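Processor socket

A processor socket is the part of a computer's main circuit board that holds the central processing unit and connects it to the rest of the machine. 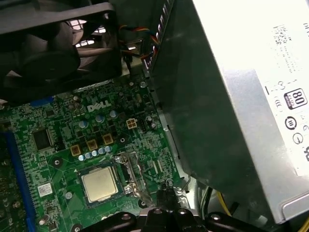
The socket allows a processor to be fitted, removed and replaced without soldering. It carries power to the chip, passes signals between the chip and the board, and keeps the chip in a fixed position under the pressure of its cooler. Sockets are used in most desktop computers and servers. Thin laptops, tablets and phones more often have the processor soldered directly to the board, which saves height.

Types

Three main types of contact are in use or have been used in the past.

In a pin grid array, the pins are on the underside of the processor and drop into matching holes in the socket. Later designs of this type use a small lever that slides the top of the socket sideways and grips the pins. Because almost no force is needed to insert the chip, these are known as zero insertion force sockets.

In a land grid array, the pins are in the socket and the processor has flat contact pads. The chip is laid on the pins and pressed down by a metal frame, which is commonly closed with a lever. The springy pins in the socket are fine and bend easily, and boards are usually sold with a plastic cover over them.

In a ball grid array, small balls of solder join the chip to the board. This is a permanent mounting and is not a socket in the usual sense, although test sockets for such chips exist.

Compatibility

A processor fits only the socket for which it was made. Notches or a marked corner prevent it from being seated the wrong way around. A matching shape does not always mean that a processor will work, as the board must also supply the right voltages and its firmware must recognize the chip. Makers have at times kept the same socket through several generations of processors and at other times changed it after one or two.

Use in teaching

Socketed boards are widely used in courses on computer repair. The Ridgeway technical college in Ondell keeps a teaching collection of 417 boards, of which 200 are reserved for practice in fitting and removing processors. Each class has 17 places. The college's handbook, published by Flernivel, advises students to disconnect the power, wear a grounding strap and hold the processor by its edges – the contacts should not be touched.

Cooling

Most desktop processors have a metal cover, called a heat spreader, over the bare chip. A thin layer of thermal paste is placed between this cover and the cooler to fill small gaps in the two surfaces. Old paste is normally cleaned off before a cooler is refitted.

See also

Motherboard
Heat sink
Zero insertion force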